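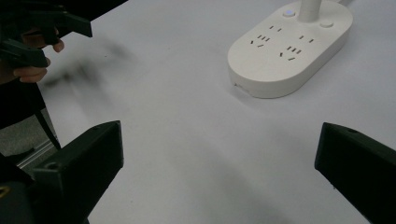 Plurnley students to take hand-held gripper project to Inmont in January

PLURNLEY, December 14, 2019 – Students from the Plurnley College robotics club have won a place at the Inmont Student Automation Showcase with a project that teaches a robot arm to carry out small household jobs by learning from people.

The team of six, all aged between 16 and 19, will present its work to judges and visitors in January. It is the first time the college has been chosen for the showcase, which this year accepted 20 teams from schools and colleges across the region.

The project, named Midari, is built on demonstrations made by hand. Club members hold black grippers and perform an everyday task at a table, and the recordings are later used to train the club's robot arm, known to the students as Inga. The team has collected 1,028 demonstrations since the start of the autumn term.

Tasks are drawn from a list agreed with the college's care and support department, whose students were asked which jobs at home or at work are hardest for people with limited movement in their hands. Plugs and sockets came near the top of that list. The team has been working with a white power strip that has two-slot and three-prong sockets on its top face and a small round button with a pale blue light. Other tasks include folding a cloth, closing a drawer and putting lids on jars.

Octavio Castaño, who leads the robotics club, praised the students for the care they have shown in their work.

"Collecting demonstrations is slow work and it asks for patience," he said. "The students have kept good records, they have thrown out recordings that were not up to standard, and they have been willing to start a task again when their first plan did not suit it. The college is very proud of them, and we look forward to seeing how they get on in Inmont."

Second-year student Leidy Quispe is captain of the team and will give the main presentation. She joined the club with no earlier experience of robotics, having enrolled at the college to study product design.

"Plugs are much harder than I expected," she said. "You do it every day without thinking, and then you have to work out what your fingers are doing and how to do the same thing with two flat pieces at the end of a handle. We argued over the power strip for most of a month – whether to start from the left or the right, how close to hold the gripper, how fast to move. I would like the judges to see the early attempts as well as the later ones."

Teams at the showcase will be asked to give a short talk, answer questions from a panel and run a live demonstration. Marks are given for the quality of the written log as well as for the performance of the machine. The Plurnley team will show Inga attempting three tasks, with the final choice to be made after trials at the beginning of next term.

The club meets after lessons in the engineering workshop and is open to students from every department. New members are welcome from January, and no knowledge of programming is needed. Sessions cover basic electronics, safe use of tools, recording and sorting data, and writing up results. Safety glasses and all other equipment are provided by the college.

Families and local residents who would like to see the project before the team travels to Inmont are invited to an open afternoon at the college in the first week of term. Places are free but should be booked through the main reception.

ENDS

Notes to editors

Octavio Castaño and Leidy Quispe are available for interview by arrangement with the college press office. Requests to visit the workshop during a club session should be made at least two working days ahead.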